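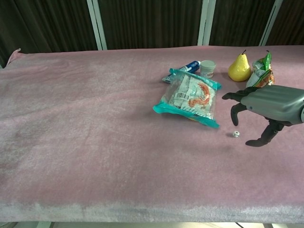
Hard kitchens were the bane of this project. When I started going through the Istorora recordings I assumed the trouble would come from traffic, or dogs, or the speakers' age, and that the room itself would be a minor thing I could tidy away in a footnote. Instead it was the room nearly every time. A bare table under a microphone throws the voice straight back up, the wall behind does the same a moment later, and the ends of words go to mush. The cheap cure is cloth, and plenty of it. Figure 3 has the two surfaces I care most about in this section: a fleece blanket spread over the table and taken over its front edge, and long curtains hanging right across behind it. I'll call any setup with both of those "soft" from here on, and anything with neither "bare". Setups with one or the other are "mixed", and I'll admit now that mixed was the category that gave me the most grief.

I coded all 59 interviews this way, working from the interviewers' room notes and, where the notes were thin, from what I could hear on the recording. Room notes vary a lot. The Kidden ones are lovely (one interviewer wrote half a page on a sideboard), while the Osov ones often say "kitchen, fine" and leave it there. Where I couldn't decide between two categories I put the interview in mixed, so mixed holds both true in-between rooms and rooms I simply don't know enough about. That makes it a poor category to argue from and I've tried not to.

The measure I'm using is the unclear mark. Our 12 transcribers were all told to put a pair of square brackets wherever they couldn't make out a word after three listens, and to leave the brackets empty if they had no guess at all. Across the whole collection that came to 2,209 marks, counting a run of lost words as a single mark. I like this measure because it comes straight out of the work people were doing anyway. I also like that it's a human measure. There are very good acoustic ones, and I talk about reverberation time in the next section, but what an oral history project loses in a bad room is words, so words lost seemed the sensible thing to look at first.

Of those marks, 67 per cent fall in interviews from bare rooms. You'll want to know straight away whether bare rooms simply made up most of the collection, and they did make up a fair share of it, as you'd expect when so many people would sooner talk in the kitchen. So the raw percentage shouldn't be leaned on by itself. What persuaded me was the handful of speakers who were recorded twice, once in each sort of room, with the same interviewer and the same recorder. Every one of them has fewer marks in the soft room. It's a tiny group and I won't put a test on it, but I found it much more convincing than the big number.

The kind of word that goes missing is interesting too. In the bare rooms it's mostly endings: plurals, past tenses, the last syllable of a place name. In the soft rooms the marks bunch up where people are talking over each other or turning away to speak to somebody in the next room, and no blanket is going to help with that. Place names matter a great deal to us. Half the point of the Çınar interviews was to collect the old names for paddocks and creek crossings, and a creek name without its last syllable is next to useless to whoever is drawing the map.

A word on the cloth itself, as I've been asked about it at two workshops now. I make no claim that fleece is better than wool, or an old quilt, or a folded bedspread. We didn't compare them. Thin cloth on a table does very little for the echo in the lower part of the voice, and most of what it gives you is at the top end, where the s and t sounds live. It also does a second job that I'd underrated, in that it deadens the knocks. Cups, rings, reading glasses being put down, a finger tapping out the years – all of that travels through a tabletop and up the microphone stand, and transcribers told me it was more tiring than the echo. I can't separate the two effects with the data I have. If somebody wants to take that on, please do, and I'll happily hand over the coding sheets.

Curtains are a different matter. They cover more area and they hang a little way off whatever is behind them, and that gap helps. Heavy and bunched is better than thin and pulled flat, as any sound person will tell you. The trouble is that an interviewer can carry a blanket under one arm and can't really carry curtains. In people's homes you take what's there. A few of our interviewers got into the habit of asking to sit with the curtains drawn, and some speakers didn't care for it, particularly in January when the evening breeze was the only relief to be had. I'm on the speakers' side there. A comfortable person in a slightly boomy room will give you a better interview than a sticky, cross one in a lovely quiet one, and I'd hate for this section to be read as a case for making older people sit in the dark.

4.3 Things that muddy the comparison

Interviewers got better as they went along, and they also started choosing softer rooms as they went along, so some of what I'm crediting to cloth probably belongs to practice. Transcribers improved as well. I tried sorting the interviews by date to see if the pattern held within the early batch alone, and it did, though more weakly. Microphone distance is the other big one. It was hardly ever written down before 3/28/20, when we changed the note sheet to include a line for it, and I've got no way of recovering it for the older material. A speaker leaning in over a bare table may well come out clearer than one sitting back from a soft one.

Then there's the matter of dialect. The Osov speakers use a good many words our transcribers hadn't met before, and an unfamiliar word is easier to lose in any room.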